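**Culolley two-arm bench kit - parts page, rev 8**

For people building at home or in a shared shop. Two small arms, one table, walls on three sides. We run ours at the Humphreys workshop and sell what we use on it. Updated November 2, 2020.

Price: $183 for the finger and cable set. Arms NOT included, please stop emailing about it.

## Fingers

Black, sold in pairs, rough inner face. They scuff up fast, thats normal. Good on small round stuff like bottles and knobs.

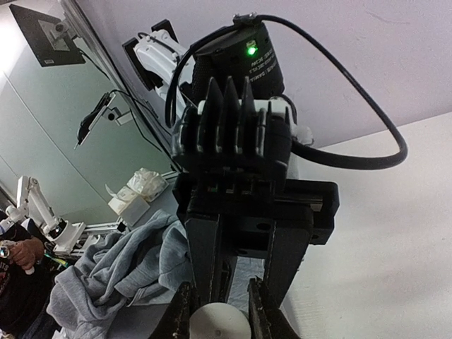

Swap takes a small hex key and some patience. Do one side, check it closes square, then the other. Don't overtighten - the plates will bow and you'll be chasing it all night.

## Cable loop

Leave slack. More than you think. Wrist has to turn all the way without tugging the plug. Set includes the long black cable and 2 spare clamps.
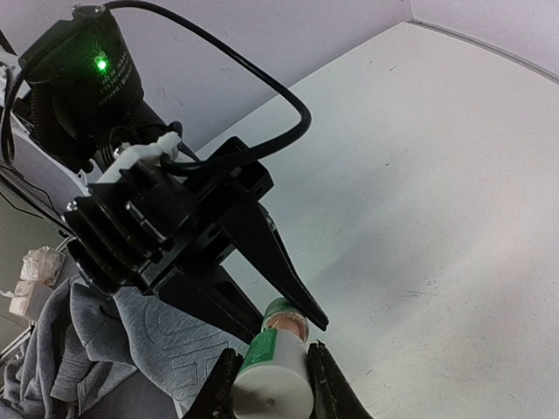 If the loop hangs up on the other arm, shorten it a little at the shoulder end, never at the wrist. Tape or a zip tie both fine. Mounir Salem wrote the routing notes, they come on a card in the box.

## Table top

White, matte, bring your own. Any flat panel works. Ours is full of specks and scratches and we havent replaced it. Keep fingers clear when the jaws close, go slow on handoffs.

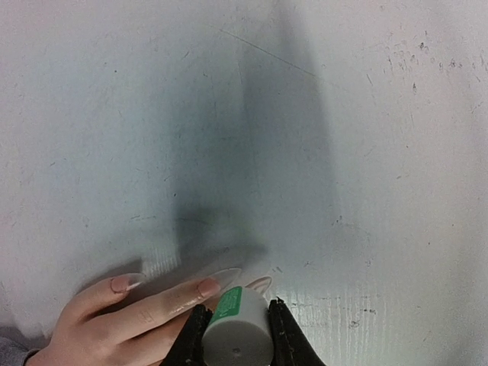
## Frame and fit

- Aluminum rail across the front, both bases mount to it
- Clear acrylic below
- Side walls angle out so the elbows have room

Set base spacing so the grippers can almost meet over the middle of the table. Too far apart and you can't pass anything across.

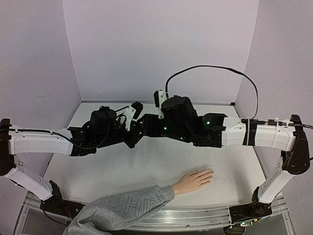
Works with Promico controllers. Mimell boards too but you need the adapter, ask first. Next batch is 50 sets, shipping in December. Pickup at the shop is ok, email before you come by.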